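Setup and Upkeep of the Module Swap Cell
Student project report, Ullodport Technical College
Project group Purnwood

1. Background

Our task was to set up one robot cell that can take a module out of a rack and put another one in. The work was first done in simulation, so that we could change the layout without risking the real arm. The cell is called Rovar in our files, and the name is used in this report as well.

2. Cell layout

The arm is mounted at the side of the table. The rack has four positions, and the display panel lies directly behind it so that a camera can see both at once. One module starts outside the rack, on the gray work surface, and the matching slot is left open. We fixed the rack origin first and measured everything else from it. In an earlier version we measured from the table corner, and each time the table model was changed the rack ended up in the wrong place.
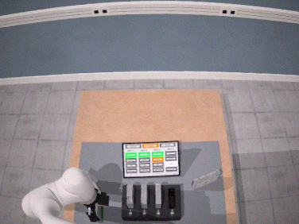

The approach height was set to 93 mm above the base of the rack. Lower values made the fingers touch the neighboring module on the way in. The grip force was left at the value from the Dawber lab manual.

3. Calibration routine

Before each block of runs we did the following:

Reset the arm to its home pose.
Load the rack position file and check the date on it.
Move the open gripper over slot four and read the offset.
Correct the offset if it is over 2 mm, then save.

The routine takes around 10 minutes. We skipped it once in June, and 17 runs had to be thrown out — all of them with the module tilted at the slot entrance.

4. Faults and repairs

In total we logged 900 runs. The most common fault was a module slipping in the fingers during rotation. We replaced the finger contact model with a softer one and lowered the wrist speed. The second fault was a frozen status panel, which came from a script that stopped reading the slot signals. Restarting the script cleared it, but we did not find the cause.

5. Open work

The offset check should run automatically at startup. The status script also needs a log of its own before the cell is handed to the next group.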